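Small Containers, Laldale Workroom
Posted 2023-05-09 by Siamak Rahimi

These are from the sorting day at Laldale. The job was to go through the small jars, cans and trays that had built up since February and decide what goes back on the Grarneck shelving and what gets passed on. We had 43 pieces to get through and one long table to do it on. Click any picture for the larger version.

First up, a small clear jar with a silver-gray lid and a red stick-shaped piece inside. Clear jars stay, because you can tell what is in them without opening anything.
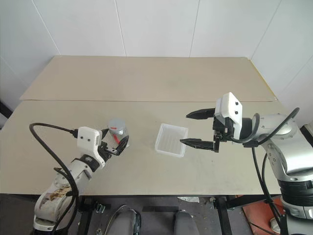 Chauvin commented that clear jars are fine for the shelf but the lids get mixed up within a week, and that a number written on both lid and jar saves a lot of trying.

We will number them next time. The marker we had would not hold on plastic.

Next, one of the metal cans before it was put away, along with a tray.

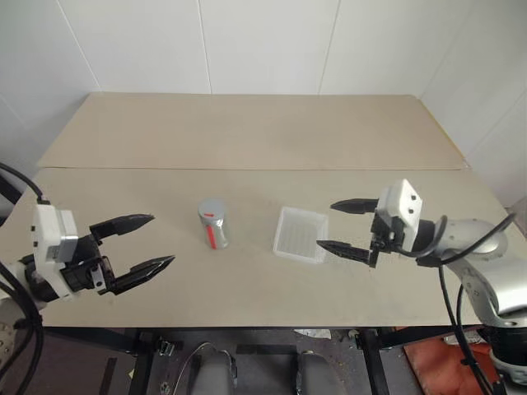 Trays are the easy part of the job. They stack, they rinse clean, and the shelf takes 70 of them without trouble. The low-walled kind with the ridged bottom, like the one to the right of the can, is what we use for screws and other small parts. The deeper ones go to the Stumivix room, where they keep paint supplies.

Last, a container with a screw cap.

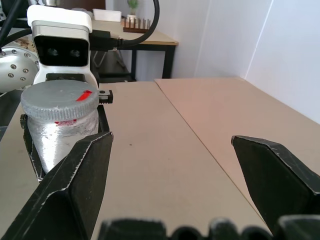 Silver container with ridged gray cap, in its black holder.

The next sorting day will cover the 6 boxes still under the stairs.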